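27 January 2021

Slept badly and got up before the alarm. Snow turning to rain by the time I had coffee made, so I gave up on the walk and started on the sorting I have been putting off since the holidays.

The job was the screws, hooks, picture hangers, fuses and all the rest of it that has been living in coffee cans and bread bags under the sink. Josefien says every house has a can like that. We had 6 of them, plus the cigar box from Dad's bench. I spread an old sheet on the floor and tipped the first can out. Mostly drywall screws, a few pennies, one key that fits nothing we own. I tried it in the back door, the shed and the bike lock. Put it back in the can for now.

The parts organizer came from Coppens. Rianne had the same one in blue and never complained about it, and I wanted yellow so I can find it on a dark shelf. I washed the drawers in the sink with dish soap and left them on a towel while I ate lunch (the rest of the bean soup, too salty). After that I put them back in and cleared the tabletop to see where everything should go before I filled any of it.

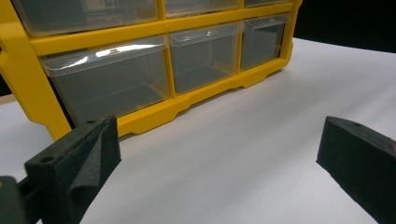

I decided on big things in the bottom row and small things up top. Wall anchors and the long wood screws go in the wide drawer on the left, then cup hooks next to that, then fuses. Picture hangers and the little brass nails can go in the upper row. I wrote it out on the back of an envelope first and changed it twice. Milan called in the middle of it and said I should go by room, kitchen things together and bathroom things together, but I don't think of a screw as belonging to a room. We talked for a while about his boiler. The part is still on order.

Labels next. The label maker has been out of tape for months, so I cut strips of masking tape and used the black marker. My handwriting is no better than it was in school. I stuck the strips along the edge of the table so they would be ready, and then one stuck to my sleeve and I didn't see it until I was at the mailbox. It said HOOKS.

The box of anchors says 200 on the side and is close to full. I must have bought it for the shelves in the hall and then used four. Anouk is putting up curtain rails this week and I told her she can have as many as she wants. She will come by for them and bring back the level and the small drill.

Got through two cans before my knees had enough of the floor. The rest can wait until tomorrow. Bent nails went in a jar for the scrap bin, and I put the cigar box up in the closet without opening it. I want to do that one with Josefien there, she remembers what he used things for.

Hardware bill from Coppens came to 172 with the paint and the new door handle, more than I had planned for January. No more until the end of next month.

Supper was eggs and toast. Rain stopped at last. Need to buy: label tape, dish soap, light bulb for the stairs, stamps. Call Magdalini back about the 12 chairs.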